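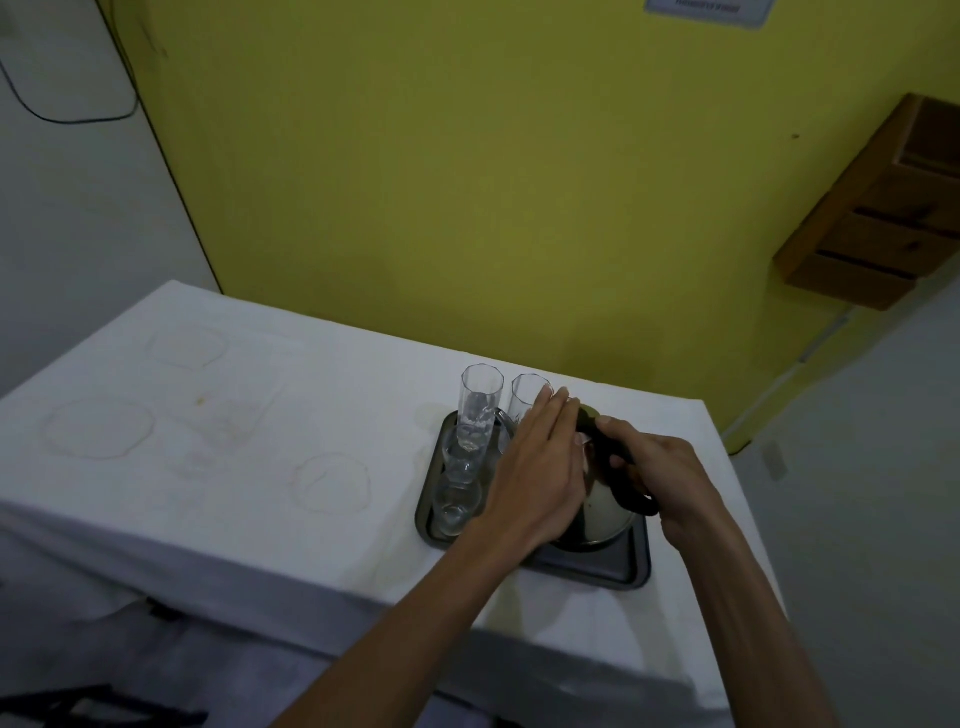
Last updated: 18 March 2022

Home > Kitchen > Trays & Serving

By Wulan Lumenta
2 min read

I bought the Roltberg metal tray after Ikhsan carried the tea things through in two trips and lost a glass on each. It cost 61, which seemed a lot for a flat thing with an edge. The edge, I concede, is the point. It's high enough to stop a tumbler wandering and low enough not to catch your knuckles.

Room is decent. A kettle fits at one end with glasses beside it, provided you accept that the tall ones go at the back and stay there. The dark finish hides drips very well. My white tablecloth has never hidden anything, and can now be read like a diary. 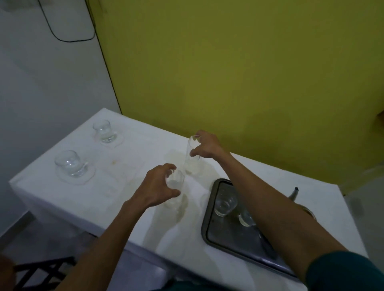

Does it go in the dishwasher?
Ours gets washed by hand with a soft sponge, as the leaflet asks.

Grumbles: no handles, so you lift it by the rim and hope. It also rings like a gong if you put a glass down with any feeling. Vidar Engebretsen has the dearer Ploneck at 68 and says his is quieter, but he says that about his car.
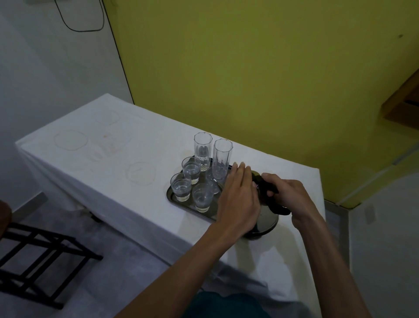 Tall glasses to the back, short ones in front.

Four stars. The cloth gets one.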